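Logistics and Supply Officer (Emergency Preparedness), Gaddale

Posted 2021-12-27
Reference 318
Contract: fixed term, 20 months, full time
Reports to: Cecilia Mahama, Head of Preparedness

The Gaddale Islands Relief Office is looking for a Logistics and Supply Officer to join our small team at the harbour in Gaddale. The work is to prepare the islands for the storm season: to know what is in our stores, to know how it will reach people when the ferry does not run, and to make agreements in good time with those who own boats, trucks and warehouses.

Last August the port was closed for nine days after the storm. Food for the outer villages was waiting on the quay at Zandska, on the mainland side, and there was no agreement about which cargo should be loaded first. We had water, but the containers with tarpaulins stood behind the containers with cement. The report we wrote afterwards has many recommendations, and this position is one of them.

What you will do

Keep the stock list of our two warehouses and correct it after each delivery. At present the list is in several spreadsheets which do not agree with each other. You will move it to Purnadex, the stock system our office has bought, and teach the warehouse staff to use it.

Write the loading order for the first ferry after a closure, together with the harbour master and the shop owners. This will need patience, as every shop owner has a good argument why his pallets should be first.

Renew the standby contracts for fuel, drinking water and generators before the end of each August. The contracts must say clearly who pays for waiting time.

Organise two exercises per year. In the next one we want to deliver supplies to 1000 persons in the northern villages using only the road over the pass and the cargo boat Puma.

Visit the village stores. There are 20 of them, some in schools and some in church halls, and you should see each one at least once a year. A few are reached only on foot in the last part.

During an emergency you will work in shifts in the coordination room. We cannot promise that the shifts will be short. Time worked above the normal hours is given back as leave, or paid, as you prefer.

What we ask from you

At least 3 years of work in logistics, shipping, warehousing or relief. We do not mind if it was in a commercial company. A supermarket distribution centre teaches a lot about what spoils and how fast.

Good spoken and written English. Most of us have learned it as a second or third language, so please do not worry about an accent or a missing article.

A driving licence for vans, and no fear of small boats.

You should be able to say no to a person in a friendly way, and to write down what was agreed on the same day. A diploma is welcome but it is not a condition. If you have worked with customs papers, please mention it in your letter – we lose many days there.

What we offer

A salary in grade six of the island public scale, with a yearly step. A furnished room in the staff house for the first three months, if you come from outside. Two return ferry tickets per year to Zandska. Thirty days of leave, but not in the storm season except for family reasons.

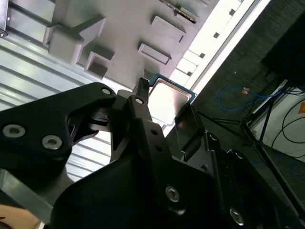 The office is open from eight to half past four. There is a kitchen, where we eat together at noon, and a bus stop in front of the door. Dogs are allowed in the office but not in the warehouses.

How to apply

Send a letter of no more than two pages and a CV, without a photograph, to Teófilo Cabrera in the personnel office, or leave them in an envelope at the harbour desk. Please write the reference on both. In the letter, tell us about one delivery which went wrong and what you changed after it. We read this part first.

Applications are read as they arrive, and we will stop when the position is filled. Interviews are held in Gaddale or by telephone and take one hour. There is also a short written task with a stock list that contains mistakes. You may bring a calculator.

Questions about the work can be put to Cecilia Mahama in the mornings. Questions about the salary, the room or the ferry tickets should go to Teófilo Cabrera. Persons who applied for the post of Warehouse Supervisor earlier this year may apply again – please send a new letter, as the old ones were not kept.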